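Kuroda Reading Room, Progress Report to the Jerach Fund
Second period, ending March

Dear friends at Jerach,

Thank you again for your patience while we got this to you. You asked for something shorter than last time and I have tried, but a good deal has happened with the books since we wrote and I would rather you heard it all than had to ring me.

As you'll remember, your grant was for sorting, cataloguing and shelving the Matsuda gift, the collection of Chinese and Japanese books that came to us from Tetsuya Matsuda when he moved out of his big house and into a unit near his daughter. When we last reported, most of it was still in cartons under the stairs and we had only a very rough idea of what we had been given. I'm glad to say the cartons are all open now and the stairs can be vacuumed again, which has pleased everyone who works in the building.

Where the cataloguing is up to

We now have 173 titles fully entered. That means title in characters, title in pinyin or romaji, author, publisher, year where we can find one, a line or two in English about the subject, and a note on condition. A further 67 are sorted by language and waiting their turn on the trolley. The Japanese novels went quickly. The Chinese paperbacks have been slower going, partly because so many are essays or art books that don't fit tidily under our old headings, and partly (I'll own up to this) because whoever is at the table tends to start reading.

We had planned to catalogue from the spines alone and gave that up in the first week. A lot of the spines are faded, and the covers tell you so much more. We now work with each book flat on the table, cover up, and enter the title from the front before opening it to the imprint page. It takes a bit longer per book and there is far less going back to fix things afterwards.

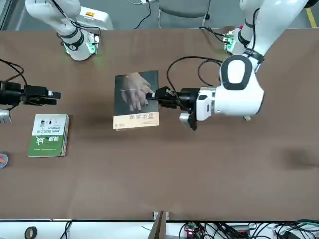 Two of the Chinese titles on the cataloguing table, the nearer to the middle with a photograph of two overlapping hands on its cover.

I have become very fond of the covers, I must say. The one with the hands is dark and quiet, with its title in a single line along a cream band at the bottom, and then you have the green and white one with those great big calligraphic characters, which you could pick from across the room. Several of our regulars who don't read a word of Chinese have asked whether we could put some of the books face out on the shelves, and we think that is a lovely idea. We've set aside the top shelf of the new bay for it and will change the display over each month.

Shelving and labels

The Sivitz shelving arrived in good order and both bays are up and fixed to the wall. We went with the deeper shelf in the end, as some of the art books are wider than we'd allowed for, and the colour is a good match for the old bookcases. Labels are another story. The first roll we bought wouldn't stick to the glossier covers and kept peeling at the corners, so we have switched to clear sleeves with the label tucked inside. The sleeves cost more, and I've shown the difference in the budget note below.

Repairs

Seven books needed more care than we can manage ourselves. They have gone to the Zurkix bindery, mostly for loose pages and a couple of split spines, and we expect them back before winter. The rest only wanted a dust and a bit of time under a weight to flatten the curl.

Budget note

Spending is close to plan. Shelving came in a little under and sleeves a little over, and we would like your okay to move the saving across from one line to the other. Freight to and from the bindery was not in our original budget and we are covering that from our own funds.

Next period

We hope to finish the 67 on the trolley, get the catalogue onto the public computer by the window so people can search in characters as well as English, and hold two open afternoons where visitors can come and handle the books. Mr Matsuda has offered to come to one of them and talk about where he bought some of his favourites. I suspect he'll run over time and I don't think anyone will mind.

Please do drop in if you're nearby. The kettle is on from 10 am, and there is always a stack waiting on the table if you fancy lending a hand.

With warm thanks from all of us at the Kuroda Reading Room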